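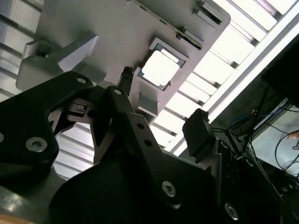

Can machines do the boring jobs yet? Project report, second draft
Larasati Teoh and Abelardo Cusi

1. What we wanted to find out

Everybody on our course has an opinion on whether robots will fold the laundry and stock the shelves. We wanted to look at one shop-floor chore and one household chore and see where the trouble is. Shop-floor chore: picking up molded plastic parts and putting them in a tray. Household chore: clearing cups off a table and into a rack. Same arm for both, two-finger gripper, wrist camera. Software was Hadomum, the version the lab already had on the machine. Abelardo did the plastic parts, I did cups.

2. Plastic parts

116 tries. 87 good, meaning part ends up in the tray, right way up, no help from us. Better than we guessed.

The parts are light grey, flat and matte, with a square opening near the middle, slots, and an angular tab sticking out one side. Awkward to hold. A person turns one over without thinking and finds the edge. The arm has to pick a spot before it closes, and with all those cut-outs a lot of spots are bad ones. Failures mostly came from closing over an opening or catching the tab and twisting the part.

Lighting was the other problem. Ceiling lights are very bright when the camera points up, and grey plastic against that gets hard to read. We lost most of one afternoon to this before we turned the work area around and started over. Tries from before the move are not in the 116.

3. Cups

62 tries. Did not go well. Fine with a single cup standing on its own, bad as soon as two were touching. Handles were worse then expected. I stopped scoring "nearly" as a pass after the first session so the early sheet had to be redone. Numbers for cups are in the appendix, split by handle / no handle.

Also slow. I can clear that table before the arm has finished looking at it.

4. Comparing the two

Not really a fair comparison, we know. The parts are all the same shape and the cups are whatever was in the kitchen. But that is sort of the point, a shop floor can be set up to suit the machine and a house mostly can't. Someone still had to lay the parts out for us between runs, which is a chore too and we didnt time it. Should have.

5. Answer

Shop floor: yes for a narrow job, with a person nearby. Household: not yet, not with this setup.

6. If we had more time

- time the setup work as well as the picking
- softer finger pads, the hard ones slip on matte plastic
- parts in a heap instead of laid out
- cups with liquid left in them (lab said no)

Appendix: score sheets for both tasks, gripper settings, Abelardo's notes on lighting.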